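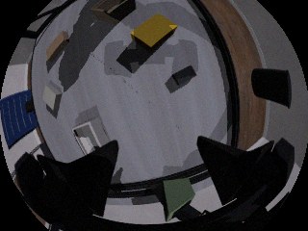
Yellow and dark blocks on a round gray tabletop, seen from above (computer rendering).

Progress report to the Blöndal Fund, 9 Jan 2023
Danthorpe oral history project

What a good stretch this has been! We have now recorded 40 interviews with former cannery workers and their families, and the transcripts already run to 807 pages. Dagný Hedegaard has checked every place name against the old parish maps – slow work, and she loves it.

Uchenna Bassey is indexing the tapes from Plamport. Two were too faint to use, so we would like to visit those speakers again in February. Travel will cost $319, which fits within the current grant.

The listening evening in Dalar is next, and people keep calling to offer more stories.

Dolores Nguyen-Tran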